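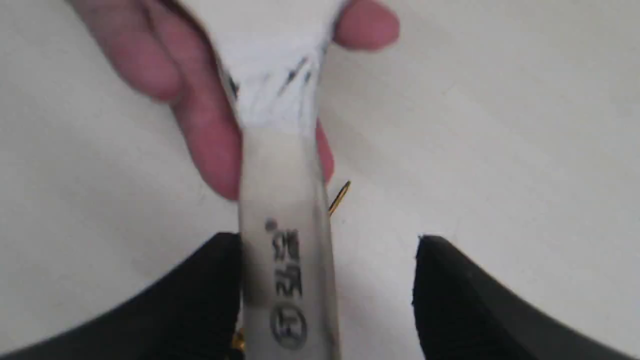
The strip, held at the bunched end. Printing is on the flat part.

Does the printing on this strip mean anything?
Posted July 18, 2024 in Household & Repairs

I'm clearing out a drawer of odds and ends and keep finding long, narrow white strips, a bit see-through, kind of glossy where they lie flat. One end of this one is all crumpled. There's a row of what look like digits running lengthwise, maybe 3452, but the print is blurry and I wouldn't swear to any of them. Small black dot next to that, and a circle with a letter or two inside, possibly FT.

My brother-in-law says it's a certification mark and that I should keep the strips with the paperwork for whatever they came from. I have my doubts. He also kept the box his toaster came in. The drawer has held bits from a Skedar blind, a Hindumano shelf kit and who knows what else, so I can't match the strips to anything. Can anybody read this, or is it trash?

Hokier

You can't read a certification off that. A circle with letters in it could be a maker's logo, a plant mark, a mark for the type of plastic, or a test mark, and companies are free to put whatever they like in a circle. Real approval marks are usually listed somewhere you can look them up, but you need to know exactly what the letters are first, and you don't.

Same goes for the number. Could be a part number, a batch, a date code. People on here love to announce that four digits are a week and a year. Try it with yours: 34 as the week and 52 as the year gets you August of 1952 or 2052. Flip it and there is no week 52 of 34 that makes any sense for this either. So I'd drop that theory, assuming you even have the digits right.

What I would do before throwing any out:

Lay one flat on dark paper with a lamp off to the side. White on white is the worst way to read it.
Look at 2 or 3 of the others. If the print is smeared on one it may be sharp on the next.
Check whether the number changes from strip to strip. If it's the same on all of them, it's more likely a part number. If it changes, more likely a batch.
Feel for a sticky side. I can't tell from here whether it's tape, a label or a plastic band, and neither can anybody else.

As for keeping it with the paperwork -- what paperwork? If you don't know the product, the strip won't help you with a warranty claim.

Palacios

its packing band. toss it

Skeptic in the Garage

I wouldn't be that sure it's packing band. The crumpled end looks soft to me, almost like cloth or thin film, and I can't say I've seen band bunch up like that. There are dark streaks in the folds too, which could be fibers or could just be scuffs. Try tearing the end of a spare one and see if it stretches, rips clean or leaves threads. That will tell you more than the logo.

I agree on the brother-in-law, though. I saved 8 years of little tags and strips in a coffee can and have needed exactly none of them. Keep one in an envelope if it makes him happy.

Drawer Half Full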